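Ticket 284 - Laundry folding, bedroom site
Project: Trindade
Opened: 9 Aug 2020
Status: open, waiting on Flasier
Priority: 3

Problem
The folding routine handles T-shirts and towels on the bench but fails on trousers when it works from a bed. It either picks up the sheet along with the garment or stops with "no edge found". The customer wants to know if the machine can take over the folding yet. Current answer is no.

Steps so far

1. Re-ran the bench set. 100 picks with plain cotton squares, no faults. Grip force left at 70 for everything that follows.

2. Checked the work area against the bench. The bench has a flat grey top and one garment at a time. The bed has a patterned sheet, dark cloth lying across it and clothes piled at the back.

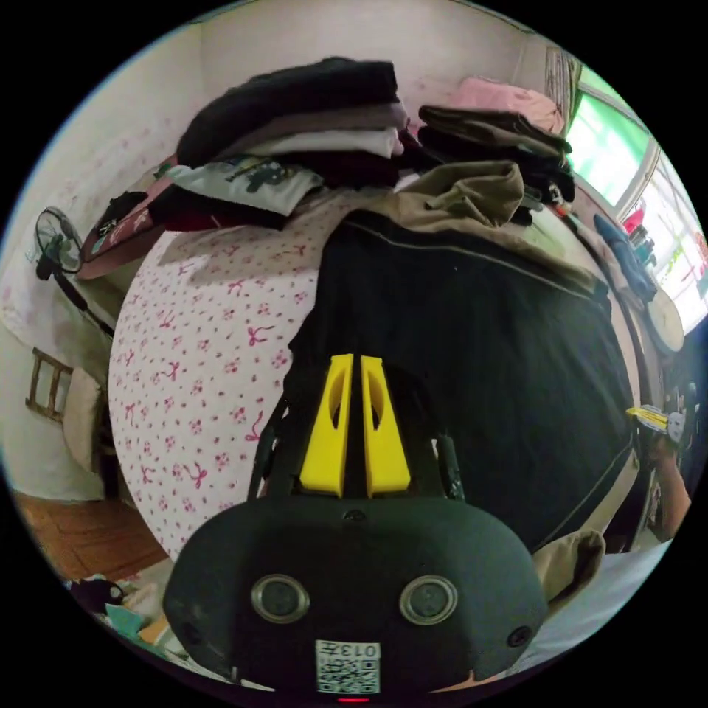

Bed with flowered sheet, black fabric and clothes piled by the wall.

The edge finder does badly on black fabric. Seam lines get read as the hem, so it tries to fold along a seam. Raising the contrast setting helped a little with the black but made it treat the bows on the sheet as small items to be picked up. Put it back to default.

3. Swapped the garment model for the Cudance one. Better on knitwear. No change on trousers.

4. Tried the trousers by themselves. Khaki on a pale sheet should be the easy case, and the outline is found most of the time. Trouble starts when a leg hangs over the side of the mattress - the planner only knows about the top surface and treats the garment as ending there. A black garment tucked partly under the trousers also gets merged into the same outline. 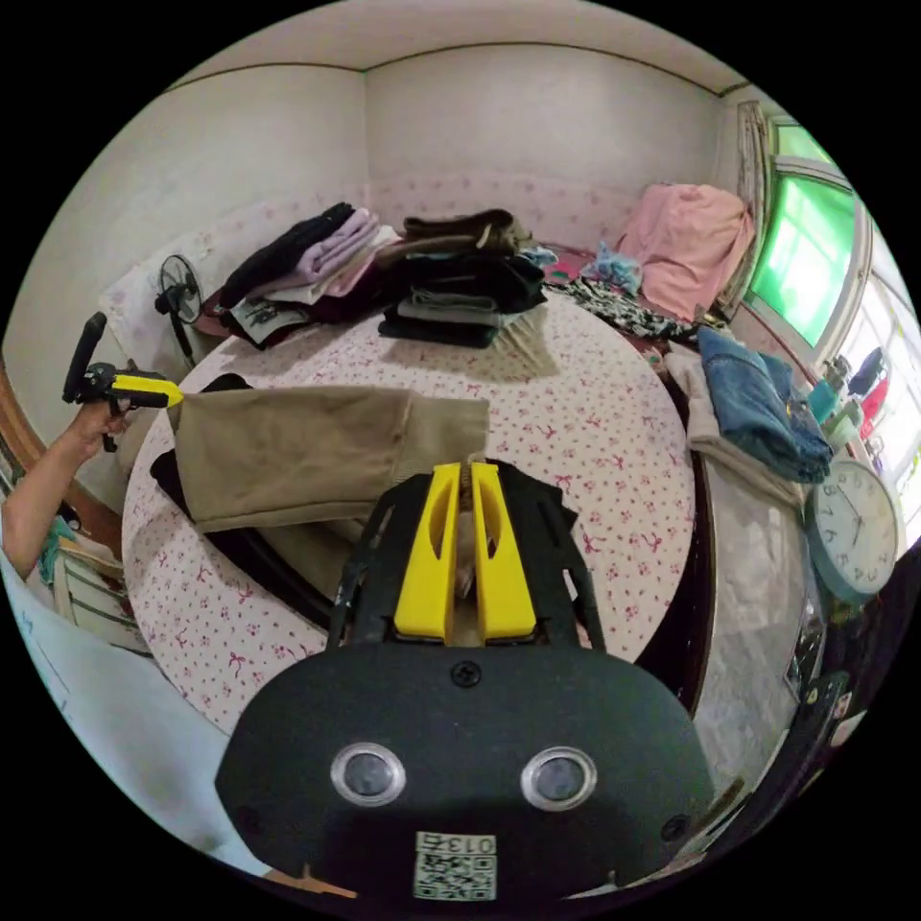

5. Asked Grimwood whether the planner can be given the side of the mattress as a second surface. They say yes, but not before the November release.

Workaround
Lay each garment fully on the bed with nothing under it, then start the routine. This works, but laying it out takes a person as long as folding it. Stacking folded clothes is still done by hand.

Next action
Flasier to send a test build with the sheet pattern masked out. Keep this ticket open until trousers have been re-run on it.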